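Setting up your Lovent diffuser and blending your first scent

I wrote this section after my third Lovent, so it has a few things in it I wish I'd done the first time around (I ruined a perfectly good bottle of fig oil, and I'm still a little sore over it). Take your time with it and have a towel handy!

Before you start

You'll need the diffuser base, the glass well, the lid, the measuring dropper and two oils from the Tovwood range. Pick one light oil and one heavy one. My own favorite pair is the green tomato leaf with the cedar, but Parveen Jadoon, who tested the blends with me, swears by orange blossom and smoke.

Caution: Undiluted oil will mark varnish and painted surfaces. Wipe up drips right away with a dry cloth, then a damp one.

Step 1. Rinse the glass well with warm water and dry it completely. No soap, please - it leaves a smell of its own that hangs around for days.

Step 2. Set the base on a level surface, away from curtains and at least an arm's length from the edge of any bed or sofa. Plug it in, but leave the dial at zero.

Step 3. Seat the well in the base and turn it clockwise until you feel it click. If it rocks, lift it out and try again.

Step 4. Fill the well with cool water up to the etched line. Go over the line and the mist comes out in spits, and you'll find a wet ring under the base in the morning.

Step 5. Add the heavy oil first, then the light one. Start with fewer drops than you think you want. You can always add more, and I always end up adding more.

Step 6. Put the lid on with the little spout facing into the room, then turn the dial to the first mark. Give it roughly 900 seconds before you decide whether you like it. Heavy oils are slow to show up, and the light one will seem to be doing all the work for a while.

Note: On the low setting, one full well takes care of a bedroom or a small kitchen. For a big open room, use the second mark and refill sooner. 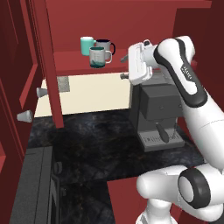 Cleaning between blends

Empty the well after every session, even if there's water left in it. Wipe the inside with a cotton pad and a splash of rubbing alcohol, rinse, and let it air dry upside down. Unplug the base first, and never hold it under the tap.

If yesterday's scent still comes through, run plain water on low for a bit with a window open. Cedar is the worst for this. I keep a second well just for the woody ones now, and it has saved me a lot of scrubbing.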